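Home | Products | Guides | Forms | Contact

Thibodeau Case Diary, Set-up Guide
Category: Guides > Court and Legal Staff
Last updated: December

4. Opening a new criminal case file

Before you start this section, you must have finished the installation in section 3 and you must have a user name with the role Clerk or Solicitor. A user with the role Reader can see the case files but cannot open a new one.

4.1 Creating the file

1. In the main window, press New File. An empty form is shown.
2. Type the court number exactly as it is printed on the charge sheet, with the strokes and the spaces. The program does not correct it for you.
3. In the field Court, choose the court from the list. If your court is missing, ask your administrator to add it with the Randia list editor (section 9).
4. Type the family name of the accused, then the first names. For several accused persons in one case, press Add Person and repeat this step.
5. Press Save. The file receives an internal number, for example 3407. Write this number on the paper folder also.

Note: The internal number cannot be changed later. If you delete the file, its number stays empty and is not given to another file.

4.2 Entering the charges

1. Open the tab Charges and press Add.
2. Choose the offence. You can type the first letters and the list becomes shorter.
3. Enter the plea. The possible values are Guilty, Not Guilty and Not Yet Entered. When you are not sure, leave Not Yet Entered.
4. If there is a written plea agreement, attach it in the field Agreement. The limit is 40 pages for one document. Longer agreements must be divided in two parts before you attach them.

Caution: When you change a plea from Not Guilty to Guilty, the program removes the trial dates from the calendar. It asks you one time only. Print the calendar page first if you still need the dates.

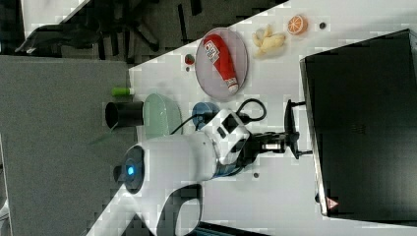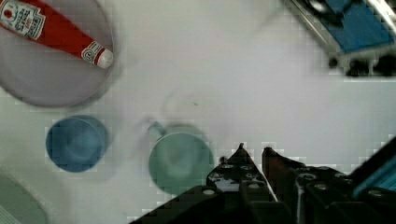 Fig. 4: Red bottle with white cap on a round plate, both pictures.

4.3 Hearing reminders

1. Open the tab Hearings and enter the time and the room.
2. Tick Reminder. The standard value is 30 minutes before the hearing. You can choose another value, but it must be a full number of minutes.
3. Select who shall receive the reminder. The accused person is never selected automatically.
4. Press Test. A message with the word TEST in the first line is sent to your own address. If it does not come, check the mail settings in section 3.6.

Note: In the Mitdale and Skukance editions the rooms are entered by letter and not by number.

4.4 Notes about the facts

The field Summary of Facts takes 2000 characters. Spaces are also counted. Text over the limit is not saved, and the counter under the field becomes red. Please do not copy the text from a scanned document without reading it again.

Caution: Everybody with access to the file can read this field. Private remarks belong in the tab Own Notes.

Text of this section: Margareta Anghel

Previous: 3. Installation | Next: 5. Closing a file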